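Search this site
Enter keywords
Go

Vulstead Granary Roof and Masonry Repairs
Progress Report to the Gukodik Buildings Fund
Submitted by Rosalía Lorente, Project Manager
Jun 26, 2025

1. Period covered

This report covers work carried out from the start of April to the date of submission. It follows the outline agreed in the grant letter and should be read with the cost schedule sent under separate cover. The first report dealt with site setup, the bat survey and the opening-up works, and those matters are not repeated.

2. Access and scaffolding

The north and east elevations are fully scaffolded and have been handed over to the roofing and masonry crews. The ground beside the millrace proved too soft to carry standard base plates, and the access contractor, Hakim Access, redesigned the lower lift on spreader beams. The redesign was checked by the project engineer before erection and added six working days to the program. Four of those days have been recovered by starting the east gable early.

The west elevation cannot be scaffolded without closing the public footpath. A self-propelled boom lift will be used there instead, working from the yard side under a permit from the township. The permit has been issued and runs to the end of the works. All lifting equipment on site holds a current inspection certificate, and copies are kept in the site office.

3. Roof

Slates have been stripped from the whole of the north slope and stacked by size. A total of 476 slates from this slope were judged fit for reuse, which is fewer than the survey predicted. The shortfall is concentrated in the lower courses, where earlier repairs in hard mortar had cracked the heads. Replacement slates of matching thickness have been ordered from Emine Slate and will be laid on the rear slope only, so that the side facing the street keeps its original covering.

Two of the principal rafters were found to be decayed at the wall plate. New oak ends have been scarfed on and bolted, and the engineer has signed off both repairs. The remaining rafters on this side needed cleaning and treatment only. Temporary sheeting stays in place over the south slope and is inspected after every storm.

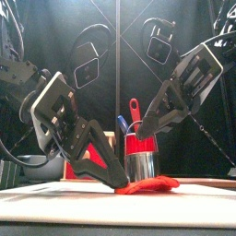 Photo: Vulstead Granary Project

4. Masonry and gutters

Repointing of the east gable is complete to the level of the hoist door. The lime mix was approved after three sample panels were reviewed with the fund's architect. Cement pointing is being removed by hand, and progress is slower than the rate allowed in the bid. The contractor has added one mason to the crew at no charge to the grant.

We have ordered 117 feet of cast iron gutter for the north eaves. Brackets will be fixed to the masonry at closer spacing than before, as recommended in the drainage report. The old downspouts on the east side are sound and will be cleaned, painted and put back. The buried drain at the northeast corner was blocked by roots and has been relined.

5. Health and safety

There were no reportable accidents in the period. One near miss was recorded when a slate fell inside the exclusion zone while a stack was being moved. Toe boards on that lift were raised and the crew was briefed again the same afternoon.

6. Budget

Spending remains within the approved total. The scaffold redesign and the additional slates have been charged to contingency, of which 40 percent is now committed. We expect the masonry on the south side to call for up to 20 percent more, depending on the condition of the sills. No transfer between budget headings is requested at this stage.

7. Next period

The main tasks are to finish slating the north slope, strike the upper lifts of the north scaffold, and move the masonry crew to the south elevation. Boom lift work on the west side will begin once the gable is complete. The fund's architect has asked to inspect the leadwork at the valley before it is covered, and we will give two weeks' notice of that date.

8. Decisions requested

The fund is asked to approve the use of new slates on the rear slope and to confirm that the second installment may be claimed on completion of the north slope. A reply before the next site meeting would allow the slate delivery to go ahead as booked.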